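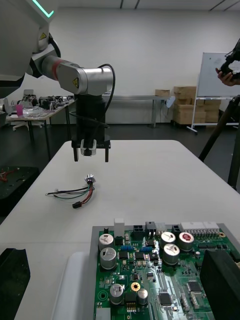 February 26, 2024. Bench notes, controller board and harness, second go at the fitting order. I still don't believe the claim in the Mohammadi build sheet that the harness can go on last. It says the plug "seats freely with all neighboring connectors fitted," and I would like to meet the person who wrote "freely." With the harness lying next to the tray, the trouble is plain enough before anyone touches it: the black plug is small, the round metal connector at the other end is the heaviest thing on the bundle, and the black, green, white and red wires spread out to the left as if they had no plans to go anywhere near the board. Meanwhile the connectors along the top edge of the board stand shoulder to shoulder. Whoever does this by hand ends up pinching the plug by its sides, and the sides are exactly where there is no room.

Hatsue Arai disagrees with me on this and has asked me to write her side down fairly. Her view is that the fit is fine and the problem is the weight of the round connector pulling on the wires while you line the plug up. Support that end and the plug goes in square, she says. Maybe. She did the dry runs on the old Toravwood boards, which had more space at the edge, and I don't think her memory of those carries over. I have said I'd try it her way before writing to Mohammadi, so that is what today is for.

Things to settle, in the order they annoy me:

- Does the plug need the round connector held up, or is that just a comfort to the person doing it?
- Which way should the loose wires be dressed? The sheet says "away from the work," which could mean anything.
- Is the tray doing any good? It keeps the board from sliding, I'll give it that. I'm less sure about the height.
- Who decided on 108 mm for the free length of the harness? I can't find a drawing with that number on it, only the sheet, and the sheet has been wrong before (see the September entry about the mirrored pinout, which cost us 2 boards).

On height: flat on the table, my wrist ends up bent and I can't see the front edge of the plug. Hatsue wants the tray up on a storage box. I called this furniture, not method. She pointed out that my own method was squinting. The box has some give in the lid, or I think it does, and pressing a plug home on something that flexes seems like a good way to get a half-seated connector that passes a tug and fails later on. 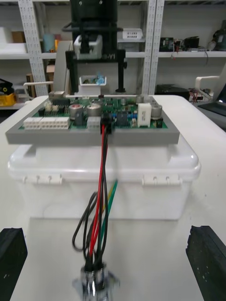 The other thing the raised tray changes is where the wires hang. With the board up, the bundle drops over the front and the slack has somewhere to go, so it isn't lying across the parts. I'll admit that is better than I wanted it to be. It also means the round connector is hanging off the end of the bundle unless somebody holds it, and that is Hatsue's whole argument handed back to her. I would still like a firmer block under the tray. There's an offcut from the Astedura job that might do if it hasn't been thrown out.

What I won't accept yet is the 7 second figure for this step. It comes from the Mirodby quote, and I'd guess it was timed with the plug already in hand and the wires already straight. For 3000 units a few extra seconds each is real money, and I don't want our name on a number we never measured. If we time it, we time it from picking the harness up off the table, tangled, the way it comes out of the bag.

To do:

- Find the Astedura offcut, or cut a new block to the same height as the box.
- Check the box lid with a straightedge under load.
- Ask Mohammadi for the drawing behind 108 mm — the drawing, please, and not another copy of the sheet.
- Mark the correct side of the plug on the sheet. The photocopy is too dark to read.
- Hatsue to write up the dry runs on the old boards so I can stop arguing from memory about her memory.

No sign-off on the fitting order until the straightedge check is in here with a number next to it.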